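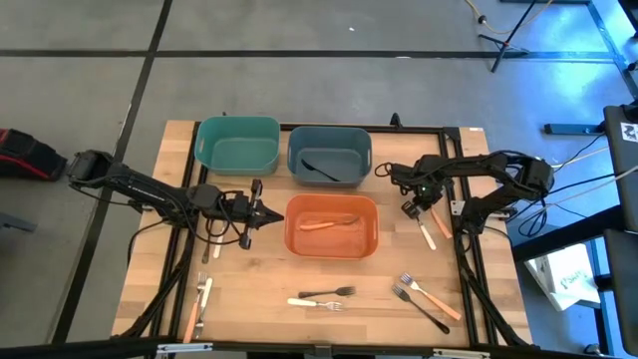 Zatton 6 Drops Legacy Device Support, Moves Tweak Settings to a Single Panel

SKERNBERG – Rindesness today released Zatton 6, an update to its preference manager for jailbroken phones and tablets. The release merges per-tweak settings into one panel and exports them as a plain text file.

Version 6 fixes 61 reported bugs, including a respring loop triggered by malformed preference files. 32-bit devices remain on version 5.

"Existing configurations import without changes," said lead developer Phyllis Stockdale.

Zatton 6 is a free update for license holders.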